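Stirow Boards > Home & Workshop > Refinishing

Topic: white tabletop, matte or satin??

gresano_gal
2023-11-04
ok need opinions fast, paint store closes at 7. Redoing an old table, white top. Husband wants satin, I want matte. Had satin on the last one and every lamp in the room showed up in it. Drove me nuts. Gets used daily, homework, glue, coffee, all of it

plankton23
Satin. Matte on a table is asking for it. Did one in matte back in June and it has rub marks where the plates go. Looks like chalk when you wipe it

Watitz
disagree. cheap matte does that, sure. a real matte topcoat over the paint holds up fine. 2 coats, let it cure, dont put anything on it for a week. ppl skip the cure and then blame the finish

plankton23
I didnt skip the cure. I waited, still got marks

Watitz
what did you put over it tho

plankton23
...nothing. it said "durable" on the can

Watitz
well there you go

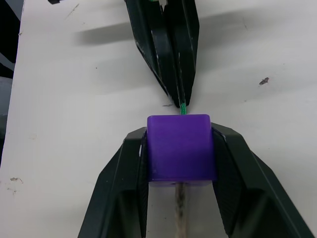
matte white top, purple cube

gresano_gal
ok see thats the look I want!! flat white. Does it yellow?

manolakis_mike
Oil based will yellow. Water based, not so much. Sand between coats, fine grit, go easy at the edges or you burn right thru. And stir the can, dont shake it. The flattener sits on the bottom, so if you skip that you get shiny patches

plankton23
still say satin. You can scrub satin. Try getting marker off a flat finish

Watitz
marker comes off a topcoat. have kids, have tested

manolakis_mike
Depends on the marker. Also nobody mentioned primer. If thats old stained wood it will bleed pink thru the white, ask me how I know

gresano_gal
it IS stained. ugh. ok so primer, paint, matte topcoat. Going now, will report back teh damage. Husband has been informed

plankton23
tell him I was on his side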